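3.2 Setup and upkeep of the pushing cell

All trials were run on one cell, which we call Overo. The arm is bolted to a frame beside a perforated metal table, and the work surface is a wooden board laid on top of the table. The arm carries no gripper. Its only tool is a straight, dark cylindrical rod with a rounded lower end, pointed down at the board. The blocks are small, each in a single color, and include cylinders, stars, a cube, a triangular prism, a hexagon and a heart (Figure 3).

Rod height is the setting that matters most. If the rod rides too low it rubs the wood and the arm stops on a force fault. If it rides too high it tips the taller blocks instead of sliding them. We set the gap to 2 mm with a feeler gauge at the four corners of the board and once near the middle, then store the plane fitted to those points. Early on we measured the corners only, and the fit missed a slight bow in the wood. Seung-woo Jang added the middle point in March 2020 and we have kept it.

The board can creep when the rod pushes hard against a block near an edge. At the start of each session the operator checks its position against the holes in the table, moves it back if needed, and repeats the height check. The blocks and the board are wiped with a dry cloth. We do not use cleaning fluid, as it changed how the blocks slid for several hours afterward.

The rod is held in its mount by a clamp screw. In the first 89 sessions the screw worked loose three times, and each time the rod had slipped down before anyone noticed. Ama Appiah now checks the screw with a torque driver after every 200 episodes and draws a paint line across the joint, so that any turn shows. The rod has been replaced once, after a collision with the table during a homing error. A new rod calls for a full height check and a new tool offset, but the camera calibration can be left alone.

Figure 3. The rod among the blocks on the Overo work surface.
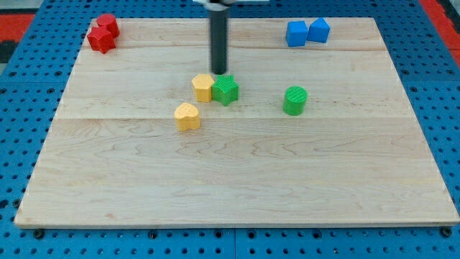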